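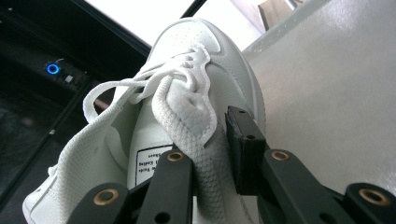 Open day, November – visit from the Zasau people

Faustino Huerta and seven others from Zasau came by at 2:30, so 8 in all, and they were a great crowd! I'd planned ten minutes on the hand-held grippers and we went well past forty. Shoes are a fun thing to show because everyone has an opinion on how to pick one up.

We ran the sneaker task, one gripper per hand, with the clear rack on the wood-grain board. Faustino wanted to know where you'd grab first. I said the side of the upper – he said the heel, and we argued happily. 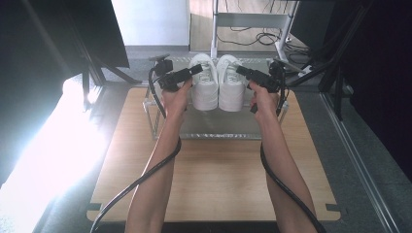
Can a visitor's demonstration go into the training set?
Only if they sign the form first and do the warm-up in the Puser folder. Otherwise it stays in the visitor folder.

Demo count stood at 2513 before they arrived, 666 of those on footwear. Cisneros wants the split by shoe type, still to do.

Loved the question about laces. We have so little with loose laces, and I'd like a whole batch of it before the Beltisness visit.

To do: send Faustino the task sheet, look over clip 978 again, more chairs next time.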